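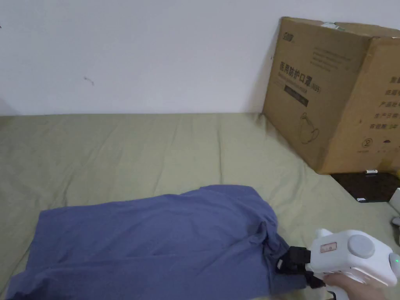

A bed with a green sheet and a cardboard box, against a white wall.

Room letting in Julcombe

Room letting in Julcombe is the custom of renting single furnished rooms in private houses in the town of Julcombe and the nearby village of Stikunthorpe. It is the most common form of rented housing in the area. The town has 2,342 inhabitants, and some 130 houses have at least one room that is let for part of the year.

History

The custom began when the Maeng cannery opened on the river. The cannery needed many workers between June and October, and the town had only one inn. Families gave up a bedroom for the season and slept together in the remaining rooms. After the cannery closed, the rooms were taken by students of the forestry school in Stikunthorpe, and the renting year moved to the period from September to May.

Terms of letting

A room is normally let by the month, with payment on the first Saturday. The rent includes heating, water and the use of the kitchen until 9 p.m. A written contract became usual only in the later period. Before this, the agreement was made by handshake, and the tenant received a key on a numbered wooden tag. Old tags are still used in several houses.

The notice period is 3 weeks for both sides. In Stikunthorpe it is 11 days, a difference which has caused many small disputes when a tenant moves from one place to the other.

Furnishing

By local rule, a furnished room must have a bed, a table, a chair, a place for hanging clothes and a window that opens. Bed linen was at first brought by the tenant. Later the laundry firm Anditz offered a rental service, and many owners began to include sheets in the rent. Walls are commonly painted white between two tenants, and the cost of the paint is shared.
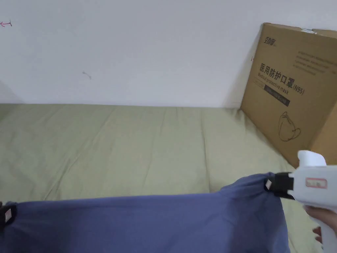 One former tenant remembered that the sharing of the paint cost was never fair, as a person who stayed for two months paid the same half as a person who stayed for two years. The present rule divides the cost by the length of the stay.

Decline

The number of let rooms has become smaller since the forestry school built its own residence. Owners on the river side of Julcombe now prefer weekend guests, who pay more for a night but do not come in winter. In the upper streets the monthly form continues with few changes.

See also
Boarding house
Lodger
Seasonal work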